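Derkthorpe Travel Trunk Organizer Review

I bought the Derkthorpe organizer in June, before we drove up the coast for a long camping and fishing trip. The trip came to 1,088 miles by the odometer, and the organizer rode in the back of the wagon for all of it.

It is a folding fabric box with 7 compartments and two carry handles. Setup is simple. You unfold it, press the base panels flat, and clip the side straps. The dividers attach with hook-and-loop strips and can be moved, though the strips collect lint and I had to pick them clean once.

The big center section held our stove, fuel and a bag of dry food. Maps, sunscreen and ferry tickets went in the outside pockets. I could get at those from the tailgate without unpacking anything.
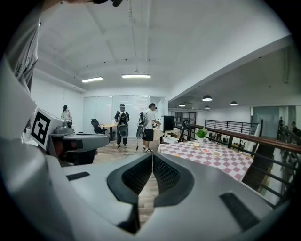

My main complaint is the base. It slides on smooth cargo liners, and the anchor straps that come with it are too short for a full-size wagon. I ended up using two bungee cords from the garage. The lid is also thin and sags if you set a jacket on it.

I compared it with the Enitier model a friend owns. The Enitier has a stiffer lid and a better base, but it has fewer pockets and does not fold as flat. For a cabin or motel trip I would take the Enitier. For camping I like the extra pockets.

Cleaning was easy. A jar of salsa leaked on the way home on Thursday and the lining wiped out with dish soap and a rag. There is still a faint smell in one corner.

I would buy it again at the sale price. Measure your cargo area first and plan on getting longer straps.

Jonalyn Lumbao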